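Kitchen arm at Allstead back on Monday after door trouble

A few of you have asked why our kitchen robot has been sitting idle at Allstead, so I'd better own up. It got stuck shutting a microwave door! I was in the room with Slamet Chong when it happened. The arm had done the same job 200 times that week without a fuss, then on the next go the fingers kept pushing after the door had closed and shoved the whole microwave 14 centimetres along the bench. Slamet hit the stop button (good reflexes, mate) and no one was hurt, though my coffee went everywhere.

Innes Rankin went through the logs that afternoon and found the force limit had gone back to its factory setting after a software update. It should have been 40 newtons and it was a long way over that. We've fixed the setting, and the arm now checks it every time it starts up.

We're running it at low speed for four days, and until then please stay behind the yellow line while it's moving, even if you only want your lunch. If you see it push on anything longer than it should, hit stop first and come and find me or Innes after.

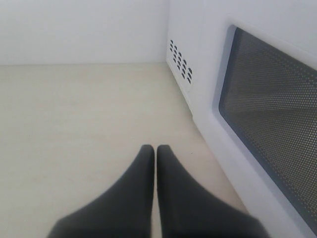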